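Corpus Dadolero de léxico doméstico
Ficha de datos y notas de uso
Versión 2
Última revisión de esta ficha: 5 de octubre de 2021

Descripción general

El Corpus Dadolero reúne denominaciones de objetos, tareas y espacios del hogar recogidas mediante encuesta oral en 71 localidades de habla española. Fue elaborado por el Instituto Lurnitz de Estudios Léxicos con el propósito de documentar la variación geográfica y generacional de un vocabulario muy frecuente en la conversación y desigualmente representado en los diccionarios generales.

Los materiales se distribuyen como tablas de texto delimitado por tabuladores, acompañadas de un glosario de etiquetas y de las guías empleadas por los encuestadores. Las grabaciones originales no forman parte de la distribución pública.

Contenido del repositorio

respuestas.tsv
Una fila por respuesta. Incluye la forma transcrita, la forma normalizada, el concepto preguntado, la localidad y el código de informante.

conceptos.tsv
Relación de conceptos del cuestionario, con su definición, el campo semántico al que pertenecen y la pregunta que se formuló.

localidades.tsv
Nombre de la localidad, división administrativa, país y tipo de asentamiento (rural, semiurbano o urbano). Las coordenadas se dan para el centro del municipio y no corresponden a ningún domicilio.

informantes.tsv
Franja de edad, nivel de estudios y tiempo de residencia en la localidad. No se facilita el sexo de los informantes en los puntos de encuesta de menor población, por acuerdo con los ayuntamientos respectivos.

etiquetas.txt
Glosario de las marcas de uso.

guias/
Cuestionario completo e instrucciones de campo, en formato de texto.

Estructura del cuestionario

Los conceptos se agrupan en 27 campos semánticos. Entre ellos figuran la limpieza del suelo, el lavado y tendido de la ropa, la costura menor, los muebles de asiento, las aberturas y cerramientos, el calentamiento del agua, la conservación de alimentos, el servicio de mesa y los recipientes de cocina.

Cada concepto se preguntó por definición indirecta («¿cómo llama usted a...?»), por gesto o mediante la presentación del objeto. El procedimiento utilizado consta en la columna «modo» de respuestas.tsv. Se recomienda no agregar respuestas obtenidas por modos distintos sin una comprobación previa, dado que la presentación directa favorece los nombres específicos y la definición tiende a suscitar hiperónimos.

Recogida de datos

En cada localidad se entrevistó hasta 20 informantes, seleccionados entre personas nacidas en el municipio o residentes en él desde la infancia. Las entrevistas se celebraron en domicilios, centros culturales y locales parroquiales. Todos los participantes firmaron un consentimiento informado que contempla la difusión de las transcripciones con fines de investigación y docencia.

Los encuestadores recibieron formación previa y trabajaron en parejas: uno conducía la entrevista y el otro anotaba las respuestas en el cuaderno de campo. Las vacilaciones, autocorrecciones y comentarios metalingüísticos («así lo decía mi abuela», «eso es más fino») se conservaron en la columna «observaciones» cuando eran pertinentes para interpretar la forma.

Transcripción y normalización

La columna «forma» recoge la respuesta en ortografía ordinaria, con adaptaciones mínimas para reflejar rasgos de interés léxico o morfológico. No constituye una transcripción fonética y no debe emplearse para el estudio del seseo, la aspiración o el yeísmo.

La columna «norma» reduce las variantes formales a un lema común. Así, «fregaero» y «fregadero» comparten lema; «fregadero», «pileta», «pila» y «lavaplatos» se mantienen separados. Los diminutivos se lematizan en su base salvo cuando el informante los presentó como nombre propio del objeto, caso de «tacita» o «mesilla».

Las formas que no pudieron asignarse a un lema llevan el valor «sin_lema». Se ruega no eliminarlas de forma automática: una parte corresponde a voces locales pendientes de estudio.

Marcas de uso

ant
Forma que el informante declara anticuada o propia de generaciones anteriores.

fam
Forma de uso restringido al ámbito familiar.

com
Nombre comercial empleado como denominación genérica.

dud
Respuesta dada con duda manifiesta.

sug
Respuesta obtenida tras sugerencia del encuestador. Queda excluida de los recuentos publicados por el Instituto.

Las marcas son acumulables y se separan mediante punto y coma.

Cambios respecto de la versión anterior

Se ha revisado la asignación de lemas en los campos de limpieza y costura. Se han fusionado los conceptos «trapo de cocina» y «paño de secar», cuya distinción no fue reconocida por la mayoría de los informantes; la separación original puede recuperarse mediante la columna «concepto_previo». Se han corregido errores de codificación de caracteres que afectaban a la letra ñ en los ficheros procedentes de la campaña de diciembre.

Limitaciones conocidas

La muestra no es proporcional a la población. Las localidades rurales están sobrerrepresentadas, al igual que los informantes de mayor edad. Cualquier estimación de frecuencia referida al conjunto de una región deberá ponderarse.

La convivencia con otras lenguas se registró de manera irregular. En los puntos bilingües pueden aparecer préstamos sin marca específica, y su ausencia no permite deducir que la forma sea patrimonial.

El campo de los pequeños electrodomésticos envejece con rapidez. Varios conceptos se formularon para aparatos hoy poco comunes, y las respuestas de los informantes jóvenes en esos puntos son escasas.

Usos previstos

El corpus se ha concebido para la investigación en dialectología y lexicografía, la elaboración de materiales didácticos y la evaluación de recursos léxicos del español. No es adecuado para inferir el origen geográfico de personas concretas. El Instituto desautoriza expresamente su empleo en procedimientos administrativos o de selección de personal.

Licencia y cita

Los datos se ofrecen bajo una licencia que permite la reutilización no comercial con atribución. Las obras derivadas deberán indicar las modificaciones introducidas. Se solicita la siguiente forma de cita: Instituto Lurnitz de Estudios Léxicos, Corpus Dadolero de léxico doméstico, versión 2.

Las incidencias y propuestas de corrección se tramitarán a través del gestor de incidencias del repositorio, con indicación del fichero y del identificador de fila.

Nota sobre el campo «recipientes de cocina»

Este campo presenta la mayor dispersión de respuestas del cuestionario. Para el concepto «recipiente abierto, sin asas, de uso individual en la mesa» se documentan, entre otras, las voces cuenco, bol, tazón, escudilla, pocillo, plato hondo y cazuela. La elección depende del tamaño, del material y del alimento servido, y no pocos informantes reservan un nombre para la pieza de loza y otro para la de plástico o la desechable de papel. El material se consigna en la columna «materia» siempre que el informante lo mencionara de manera espontánea; en los demás casos la celda queda vacía y no debe rellenarse por analogía con otras respuestas de la misma localidad. 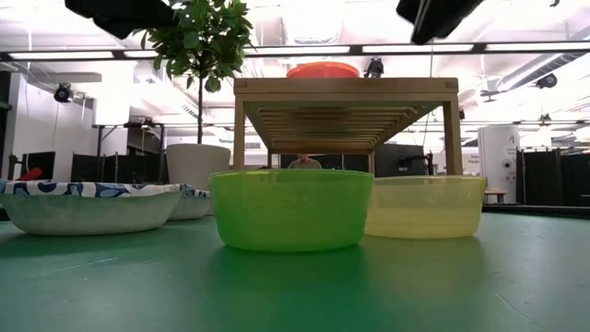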